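Evaluation of the Salian Tabletop Arm Kit
Ruba Chidiac and Adelmo Cirillo
Advisor: Annunziata Morelli
December 17, 2023

3. Setup

The department asked us to decide if the Salian kit should replace the older Ilta arms in the teaching lab. The kit comes with the arm, a two-finger gripper, mounting hardware and a one-year support plan. Installing the software took us two afternoons. The manual covers the network settings in a single paragraph, and we had to write to support in Dondale to get past that step.

We ran 31 trials on a kitchen layout. Each trial was one pick and one place, started from the tablet. We changed the layout by hand between sets and left the speed at the default.

4. Results

Most of our failed picks were on soft or round items. The gripper closes at one fixed force unless you edit the config file, and 5 trials were thrown out after the controller dropped its connection. Support answered our second ticket in 12 hours.

The arm and the kitchen layout:

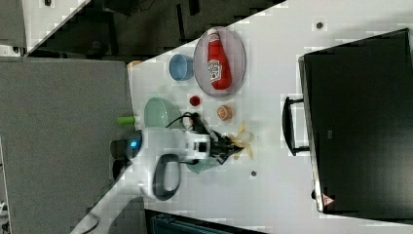
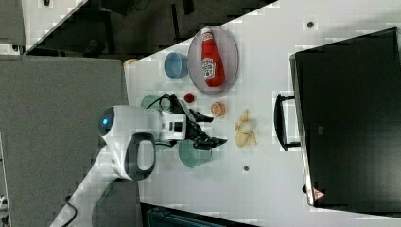
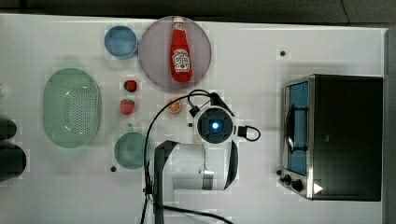
Teaching a new position by hand was the easiest part of the kit to learn. Ornella Ferri had not used an arm before and was saving her own positions in one lab session. We recommend buying one kit for the May course and keeping the Ilta arms until the connection problem is fixed.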